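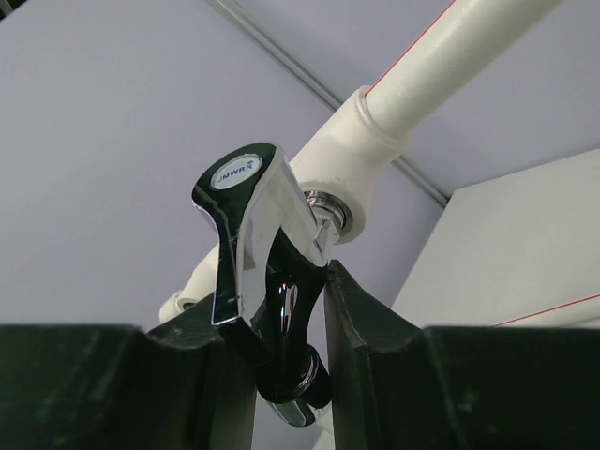 Phyllis Staniforth wrote in to say she'd lost her place halfway through the second series and couldn't work out how to get back without spoiling the ending for herself. So I've rewritten this section, Phyllis, and I hope it's clearer now!

4. Setting up your watch list and episode guides

I use Jolura for all of my drama catch-up, and most of these steps took me a good few goes to get right (I'm no expert, I just watch a lot of telly).

1. Open Jolura and choose My Shows. If you're moving over from Enik, bring your old list in first. Mine had 324 episodes on it and they all came across in one go.

2. Pick a show and tap Where I'm Up To. Enter the last episode you finished, and leave out any you nodded off in.

3. Turn on Hide Recaps. This blanks out the summaries and the quote pages for anything you haven't seen – cast lists too, so a surprise guest star stays a surprise.

Caution: Hide Recaps doesn't cover the episode titles. I found out who got married in Habte from a title alone, and I'm still cross.

4. Set your reminder. I have mine for 8 pm on Wednesday, which gives me time to wash up before the new one starts.

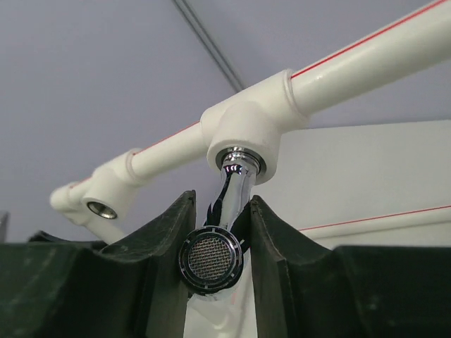 Fittings on a white pipe, one with its spout in place.

5. To share a list, go to Friends and type in the four-figure code from their settings page. Mine is 2956, if you fancy seeing what I'm watching.

Note: favourite quotes are saved separately, under Scrapbook. You get 800 characters for each one, so a long courtroom speech has to go in as two. I've got 117 saved so far and a shocking number are from the same villain.

6. If an episode shows up twice, press and hold the second copy and choose Merge. Don't choose Remove – that wipes your notes on both, and there's no undo button.

Lists made before November may need step 3 doing again after you update.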